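# Club night, sim week 2
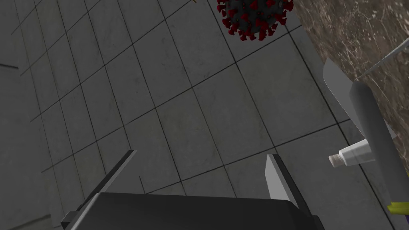
*Filed under: Robot Club / Simulation*

16/08/2022. Quick one tonight because I have to be up at six and the laptop fan is still screaming from the last batch.

So we finally got Ralent (our sim setup, named by Cyprian, don't ask me what it means) running with the wrist view on. Gripper wide open, tile floor, a pile of clutter to pick from. The red spiky virus ball up at the top is the target everybody wants to go for. My money is on the white tube with the beige cap. It lies nearly flat, it's got a sensible shape, and you could probably teach a spoon to grab it. The handle covering part of it is the annoying part.

What got done:

- camera follows the wrist now. Hanna fixed that, it was one wrong parent link in the scene file and we lost all of last meeting to it
- random floors and tabletops work. Gray tiles and brown marble together look awful, keeping it
- friction on the finger pads still wrong. Things slide out like soap
- 300 random scenes made overnight, Abundio wants 1000 before we train anything

The virus thing is harder than it looks, btw. All those spikes mean the collision mesh is huge. Dirk tried swapping in a plain sphere for the contact part and keeping the spikes only for looks, and the sim sped up a ton, but then the fingers go straight thru the spikes before they stop. Fine for speed, bad for realism. We argued about it for most of an hour. I think we do the sphere for now and fix it after the Bodano meet. Hanna does not agree - she's probably right, I just want something that runs.

Seed 3414 is cursed. Everything spawns inside everything else and then goes flying off like popcorn. If you get a weird result check the seed first!! I spent way too long blaming my own code.

Also the lighting. Shiny stuff next to flat gray stuff confuses the depth part pretty bad, Ieuan has a fix he used back in May for the Paven project and says he will dig it out. Ieuan if you are reading this, dig it out.

To do before next time: pads, pad friction again, write down the settings somewhere that isnt my phone. Need two people to label grasps too, it's boring but there's pizza.

Ok bed. Will post the first grasp numbers when we have some.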